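Community News | Toys & Play
14 shares | 3 comments

The Curdale toy library is sorting its odds and ends again, and what a cheerful muddle it is! Idalina Lobo, who has looked after the shelves since November, wants every stray plastic piece looked over before the doors reopen on April 22, 2025 – and with 291 families borrowing, there are plenty of strays.
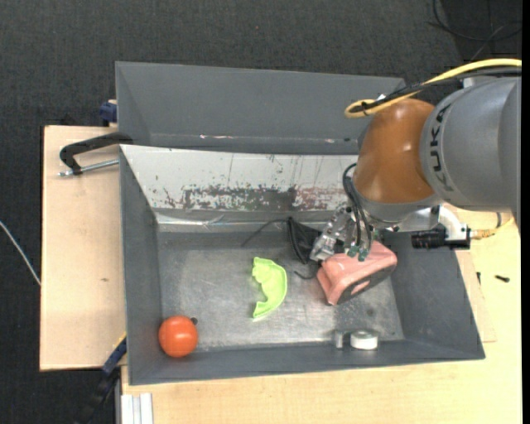

Bright plastic pieces in the gray metal bin.

Anything that belongs to a set goes back in its box, and the rest will be given away at the front desk. If your child is missing a favorite bit of play food or a small part, do stop in and ask for Idalina or Sugeng Yusof – they're always glad of a chat.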